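Staff Profile: Mariann Hegyi, Reading Room Services
Semley Library and Records Office
Feb 12, 2019

Mariann Hegyi joined the Semley Library in November, after nine years with the county archive at Tveit. As Head of Reading Room Services she is responsible for the public desks, the local history shelves and the loan of material to schools. She spoke with Rok Jurić of the Communications Office.

Ms. Hegyi described her first task as learning what readers ask for. The local history collection holds about 3000 items, and she found that a small part of it accounts for most requests. "Parish maps and the Jeltbridge mill records go out every day," she said. "We had them stored on the upper floor. They are now behind the desk, and the wait is shorter."

The reading room has 242 registered users, of whom 204 renewed their cards this winter. Ms. Hegyi said that the remaining readers will receive a letter before their cards lapse. "Some of them have moved away. Others simply did not know that a card has to be renewed."
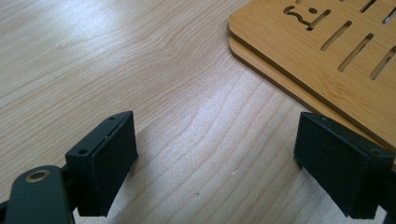 Opening Hours and School Loans

Evening opening will continue on a trial basis until 5 schools in the district have returned their comments. Ms. Hegyi supports the later hours but noted that they depend on staffing. "Two people must be on duty whenever original records are in use," she said. "I will not change that rule."

School loans are arranged by her colleague Pak-hei Chung, who prepares boxes of copied letters, maps and newspaper pages by subject. The box on the 1911 flood - the most requested so far - is reserved through the end of term. A second copy is being made.

Asked about her own reading, Ms. Hegyi said that she is working through the diaries of a Jeltbridge schoolmaster. "He writes mostly about the weather and the price of coal. I have reached the third volume."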